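**Report on the open day at the Benis training hall**
Course: Introduction to Production Technology
Date of the visit: Dec 10, 2023

## 1. Why I chose this visit

For the course we had to visit one company or institute where automation is used or tested, and write a report of our own. In November I wrote to three places. One did not answer, one had no visits before summer, and Benis sent me a short and friendly message that their training hall would have an open day. I signed up the same evening.

Before this visit I had seen industrial robots only in films from car factories. In those films the robots weld and lift heavy parts behind a fence, and everything is very fast. I expected to see the same. The demonstration I spent most of my time at was with cables, and it was much slower and, in my opinion, more interesting.

## 2. The place and the program

The training hall is in the industrial area behind the Vundden bus terminal. From the terminal I walked along the canal and then past a paint warehouse. The entrance was not easy to find, and I went first to the wrong building.

At the reception we received a paper with the program. There were three stations:

- Kerr station: packing of small boxes
- Anden station: handling of cables and wires
- a talk about safety, in the room upstairs

The paper said that 176 visitors were registered for the whole day. We were divided into groups, and each group stayed at one station for a fixed time before changing. I asked if I could stay longer at the Anden station and miss the second round of boxes, and this was allowed. For this reason the biggest part of my report is about Anden.

## 3. The Kerr station

I describe this station only briefly. The robot took small cardboard boxes from a belt and put them into a larger box in layers. The guide told us that it can do this work for many hours, and that the test series before the open day had 2000 boxes. The boxes are all the same size, they are stiff, and they arrive always in the same position. When I saw the next station I understood how much these three things help.

## 4. The Anden station

### 4.1 The task

The task at this station is to take one cable assembly from a bin and bring it to another place. A cable assembly means several wires which belong together and have connectors or terminals at their ends. Such assemblies are used inside machines and vehicles. The guide said that in many companies people still sort them by hand, and she showed us how she does it herself. She put two fingers under the bundle, lifted it a little, shook it, and the other cables fell back. It took her maybe two seconds.

For the robot the same work has several steps. It must find the cable, decide where to hold it, close the fingers, lift, and check if only one cable came up.
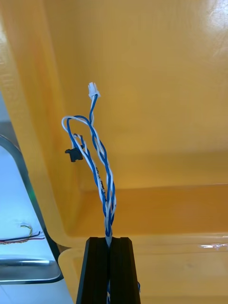 The most difficult question is where to hold the cable. If the robot takes it near one end, the rest hangs down and can catch on something. If it takes the middle, both ends hang free and can swing. I found this easier to understand when I looked at one thin bundle closely. The blue and white wires were held tightly between the two black fingers, but above the fingers they went apart: one pair stood straight up to a small white connector, and other strands made a curve to the left with a black connector hanging from them. So the robot holds one point, and each branch takes its own shape. A box does not do this.

I asked the guide if the fingers can damage the insulation. She answered that the closing force can be set, and that they had to change it several times. With too little force the wires slide out, and with too much force they get marks. She did not give the value, because it is different for each type of cable.

### 4.2 The bins

I also noticed the color of the bins, which are a strong yellow-orange. I thought first that this was the company color. The guide said the reason was practical, because the bins were simply the ones they had in the storage, but the color was good for the camera with most of the wires. A problem is the glossy plastic. When a lamp shines on it, there are bright spots, and in such a spot a thin wire can be hard to find. They have plans to test matte bins next year.

In my own notes I wrote that red wires may be more difficult on this background than blue ones. I did not have time to ask about it.

### 4.3 Mixed cable assemblies

In the second part of the demonstration they worked with assemblies that have thick and thin wires together.
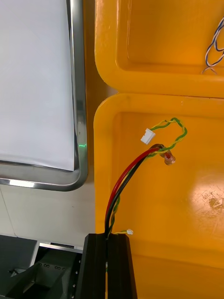 *Figure 2. Cable assembly with thick red and black wires and a thin yellow-green pair, held by the gripper at the lower bin.*

A thick wire is stiff and keeps its curve. A thin twisted pair is soft and goes wherever it is pushed. When both are in one assembly, the robot cannot treat it like one object. In the figure the two thick wires end at a ring terminal, and the thin pair makes a small tangle just above it. The guide called this a typical case. The ring is the kind of part that can hook into another cable, and then two assemblies come up together.

She showed us a results sheet from the tests with this kind of assembly. In total 356 attempts were written down. In 71 of them something was wrong, most often that a second cable came along or that the grip was in a bad position. I calculated at home that this is close to 20 percent. For a real production line it is too much, and the guide said this openly. At the same time, she explained that the robot is allowed to put the cable back and try again, and the sheet counts every attempt separately. Therefore the number of cables that finally could not be moved is smaller, but I do not have this number.

### 4.4 Who controls the robot

One visitor asked if the robot does everything by itself. The answer was that it depends on the round. In some rounds a person leads the arm and the system records the movements, and in other rounds the program runs alone. The recorded movements are used later to improve the program. I must say that from the visitor side I could not always see the difference. It would be helpful to have a small lamp or a sign for this, and I wrote this in the feedback form.

## 5. The safety talk

The talk was shorter than planned, because the projector had a problem in the beginning. The speaker explained the difference between a robot behind a fence and a robot which works next to people. He showed where the stop buttons are normally placed and said that every person in the hall must know the nearest one. I looked for them after the talk, when we went down again, and found the one at the Kerr station directly. The one at the Anden station I found only after asking.

He also told us that slow movement is a safety measure too. This explained to me why the arms at the open day moved so slowly. In normal operation the Kerr robot is faster.

## 6. What I learned

Before the visit I believed that the weight of the part is the main difficulty for a robot. Now I think the shape is more important, and especially if the shape can change. A cable is light and cheap, and a child can pick it up, but for automation it is a hard part.

I also learned that the things around the robot matter a lot: the bin, the lamp, the force of the fingers. In our lectures we spoke mostly about the arm and its axes.

There are some weak points in my report. I saw each demonstration only for a limited time, and the numbers come from one sheet which I copied by hand. I did not see the tests myself. I also did not understand every word of the guide, as it was loud near the belt, and I checked some terms later in the dictionary and in our course book.

## 7. Open questions

1. Does the result change if the cables are placed in the bin one by one, with space between them?
2. How many recorded movements are needed before the program can work with a new type of cable?
3. Would a different finger shape be better for very thin wires?

I sent these questions to the address on the program paper. If I receive an answer before the final presentation, I will add it there.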